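Arnum Work Table and Slotted Shelving Set

Sold by Goverden Store Fixtures
Item no. 2538-AR

The Arnum set pairs a white-topped work table with a gray metal shelving unit. It is sold for folding rooms, stock rooms, alteration shops and anywhere else cloth goods get sorted before they go out on the floor. You can order the table and the shelving together or separately.

The table

The top is smooth and matte, in a light gray-white that makes lint and loose threads easy to spot. There is no raised edge, so fabric slides on and off without catching. Wipe it down with a damp cloth and mild soap. Do not use scouring pads or solvent cleaners, which will leave shiny patches in the finish.

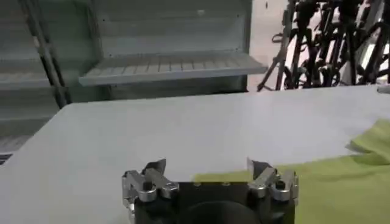
Arnum table with green cloth, slotted shelf behind.

Most customers put the table directly in front of the shelving, with enough space between to walk through sideways. If you plan to keep it closer than that, order the table on locking casters so it can be rolled out for cleaning.

The shelving

The unit is all gray metal. The wide shelf has evenly spaced slots running front to back and a raised lip along the front. The lip keeps folded stacks from creeping forward. The slots take our clip-in dividers, sold in packs, and let dust fall through instead of collecting under the goods.

Shelves hang on brackets and can be moved up or down by one person. Take the load off first. Lift the front edge, unhook the back, and set the shelf in at the new height. Check that both sides are seated before you put anything on it. Each shelf is rated for 53 pounds, evenly spread. Do not stand on the shelves or hang garment bars from the front lip.

Placement

The shelving can stand beside a window. The finish holds up well in daylight, but colored cloth will fade if it is left out on the table for weeks, so fit a blind if your room gets strong sun. Leave the floor clear on the window side so the sash can be reached.
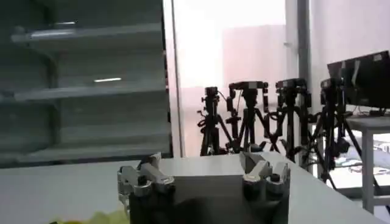 Ordering and delivery

Table and shelving set: $246
Extra shelf, gray: $45
Divider pack and locking casters: priced on request

The set ships in two cartons, one for the table and one for the shelving. Delivery is to the ground floor. If you need it carried upstairs, say so when you order. Assembly takes two people and a Phillips screwdriver. The wall anchor comes in the shelving carton and must be used.

Sleiman brackets from our older line do not fit this unit. If you are adding to a Clirkton wall, ask us for the adapter plate before ordering extra shelves.

Orders placed in December ship after the New Year.

Questions about sizes, spare parts or quantity orders go to Fouad Masri at the sales desk. For damaged cartons or missing hardware, ask for Elias Qudah and have your item number ready.

Page updated September 13, 2020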